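Tables are back at Histovlow, Saturday sorting moves indoors again

November 16, 2021

GILAU - Quick one before the print deadline. The long tables are back in the Zulu room at Histovlow Hall, all 4 of them, and the room opens again this week for the Tuesday mending table, the Thursday homework hour and the Saturday sort-and-swap. Same hours as before. Same door too, the side one, by the bike rack.

For anybody who missed the October notice: the tables went out for new tops after the old ones got past saving. Years of glue, marker, hot mugs, craft knives. Two had lifted along the edge so badly that sleeves were catching on them. One had a burn the size of a saucer that got covered with a placemat every time the room was rented out, and the placemat fooled no one.

The work was done by Mirkier, the joinery shop out on the mill road. Legs and rails are the old ones, cleaned up and tightened. Tops are new. The bill came in at 95 per table, paid out of the room rental money, so no special collection and no raffle this time. Delivery was supposed to be the last week of October. It wasnt. First the shop was waiting on finish, then the van was off the road, then the hall was booked solid for a weekend and there was nowhere to put anything down. They finally came in Friday after lunch.

Meanwhile the Saturday sorting had been going on in the lobby, on folding tables, with the front door opening every few minutes. Cold. Drafty. Puzzle boxes stacked on the coat bench, kitchen stuff on the floor by the radiator. Three bags of donated yarn went missing for two weeks and turned up under the stage steps. So people are pleased.

What changes and what doesn't

The room layout is a little different. Two tables go end to end under the windows, the other two stand apart near the closet so a stroller can get between them. Please leave them like that. If you have to move one, lift it, don't drag, the floor was done in the spring and it shows every scrape.

The closet has been gone through at last. Out: dried-up paint, single knitting needles, a fondue set with no forks, most of the cookie cutters. Staying: the sewing boxes, the board games (checked for missing peices, the ones that failed are in a carton marked FREE by the door), the good scissors, the button jars. Shelves are labeled now. Top shelf is for the hall's own things and not for swap, this has come up before.

The swap itself works the same as it did. Bring small household things, clean, in working order. Kitchenware, toys, books, tools that fit in a bag. No clothes until after the holidays, the racks are still in storage. No big electricals. Drop-off from 9, doors for everyone else at 10, done by noon. Whatever is left at noon goes back home with whoever brought it, or into the carton.

Rules for the new tops

There are rules. They are taped inside the closet door and they'll be printed on a card for each table once the printer has ink. Until then, in short:

Cutting mats under anything sharp. There are plenty, in the second drawer.

Mugs on coasters. Thermos lids count as mugs.

Glue, paint, and ink only on the table nearest the sink, and only with the oilcloth down.

Wipe with a damp cloth, then a dry one. No sprays, no scouring pads. The shop was firm about that.

No tape straight on the wood. Price signs for the holiday sale go in the little stands.

Spills should be wiped right away and mentioned to whoever has the key that day. Mirkier left a small can of the same finish for touch-ups and will come back in the spring to look over all the tops, which was part of the price.

There was some talk about covering everything with plastic full time. Decided against, at least for now. The feeling in the room was that you don't pay for wood and then spend ten years looking at vinyl. Others thought that was asking for trouble with the kids' group coming in on Thursdays. It'll be looked at again after the holiday sale.

Also worth knowing

Parking behind the hall is down to half until the drain work is finished. Use the church lot, but not on Sunday mornings obviously.

The lost mittens box has been emptied onto the windowsill. Go look.

The lamp in the Zulu room closet is out. Bring a flashlight if you're after something at the back.

The old tops are leaning against the wall in the shed, free to anyone who can carry one off. Fine for a workbench or a potting table. Not fine for eating at. Whatever's still there at the end of the month goes to the dump.

Histovlow's regular Thursday kids will be at the two tables by the closet this week, so the window side is open to anyone who wants a quiet place to sit from 3 until 5. Tea is on, bring your own mug.

As for how the new tops look, opinions have been coming in since Friday, mostly good. A few people wanted something darker to match the door frames and one note in the suggestion box says the old ones had character. Maybe so. But the room needed the light, those windows face the wrong way and by mid afternoon in November it's dim in there. The wood is pale, cream going to light tan, with a soft sheen, and the grain is worth a look before the button jars come out and cover it: long curving lines running on a slant, then wider wavy bands and a set of arches one inside the other, a bit like the lines on a hiking map. Have a look on Saturday, doors at 10.

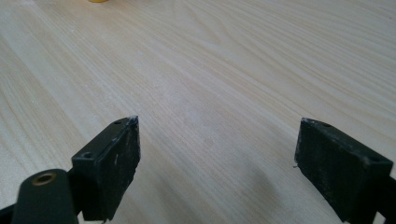
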